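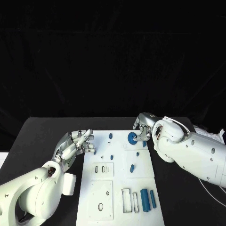
How snug should a peg sit in its hole on a board meant for practicing fine hand work? Snug enough that it stands up straight when you let go, and loose enough that you can lift it out again without dragging the board along.

3.2 Laying out the board

I said in the introduction that the board is the part of this project I care about most, so I'm going to take my time over it. It's also the part that other papers tend to squeeze into one sentence ("a standard pegboard was used"), and after the trouble we had getting ours right I've come to find that sentence pretty irritating. There is no standard pegboard! There are dozens of boards, and the small differences between them matter a great deal once you start writing down times.

Ours is called the Triterby board, after the street where I drew the first one. It's a white rectangle, longer than it is wide, and it's meant to lie with a short end toward whoever is working at it. Figure 1 shows the upper half, where the blue parts are spread out. I'll use "top edge" all through this section for the far short end.

Figure 1. The Triterby board on a dark gray tabletop. The ring-shaped disc lies flat near the top edge, with the short oval peg to its left. Below the oval peg is a small round hole, and beside the disc is the slightly larger round hole.

Let me start with the disc, because it gave us the most to argue about. A plain disc with no hole is a miserable thing to pick up off a flat surface – you end up scraping at the rim with a fingernail. My first fix was to make it thicker. That worked fine, but then it was just a fat peg, and we already had pegs. Decha Mahawong suggested punching out the middle, and the ring has been in every version since. You can pinch it across the outside, or put a fingertip into the hole and slide it, or do a bit of both. I like that it gives you a choice, and we score all of those grips the same way (see 4.1 for the scoring rules, which are shorter than you'd fear).

The oval peg is there to make people turn their wrist. A round peg doesn't care which way it's facing, so once you're over the hole you're basically done. An oval one has to be lined up first, and that lining up takes a surprising share of the total time. In the May pilot we ran 187 placements with the oval peg, and in 80 of them the peg touched the board at the wrong angle before it went in. I had guessed far fewer. We thought about marking the top of the peg with a line to help, tried it for an afternoon, and dropped the idea when it became clear that everybody was staring at the line and forgetting the hole.

Then there are the holes. I wanted round holes of more than one size near each other, close enough that you have to look twice. On the first board the big one was so much bigger that the small peg fell straight in and rattled, which was funny but told us nothing. On the current board the difference is slight. You can see it if you're looking for it, and you can miss it if you're in a hurry, and that's about where I wanted it. The difference we settled on is close to the one on the old Sketen sorting board I learned on, though I didn't measure that one until much later and I won't pretend it was planned.

About the color. White board, blue parts, dark table under it all. We did try a gray board on the gray table (it was what we had lying around) and I spent most of that morning hunting for the edge. A white board on a dark top is easy to find, and blue reads clearly against it. I'd have been happy with red or green too. What I would not do is mix colors within one board, at least for this kind of task. As soon as the oval peg is red and the disc is green, you've turned a shape problem into a color problem, and people will solve the color problem because it's easier. The Kaewkla boards use a different color for every part and they're lovely to look at, but I couldn't compare our times with theirs for exactly that reason.

Background turned out to matter more than I'd planned for. With a busy wall behind the table, small parts near the top edge get lost in whatever is going on back there. A black cloth hung behind the table takes care of it. Any dark, dull fabric will do, and soft folds in it are fine – I ironed the first one and have not bothered again.

We reset the board by hand between rounds. Each part goes back to its starting spot, the disc goes down flat, and whoever is resetting gives the board a gentle push at the corners to check that it hasn't wandered. A reset takes some 10 seconds if you've done a few. It's dull work, and it's also where most of our early mistakes crept in: a peg left standing in its hole, or the disc put back a thumb's width from where it belonged. Of the 207 rounds we logged at Marnemstead, I threw out the ones with a bad reset and reran them, and the times in Table 2 include only clean starts.

If you want to build a board like this, my advice is to cut the holes a little small and open them up slowly. You can always take more away. I ruined two boards going the other direction, and one of them is now holding up a plant in my kitchen. Check the fit with every peg, in every hole, including the ones it isn't supposed to go into, and check again a few weeks later. Holes wear at the rim, and a peg that stood up nicely in the beginning may start to lean. The lean is what I watch for in section 3.3, where I get into wear and how often we swapped parts.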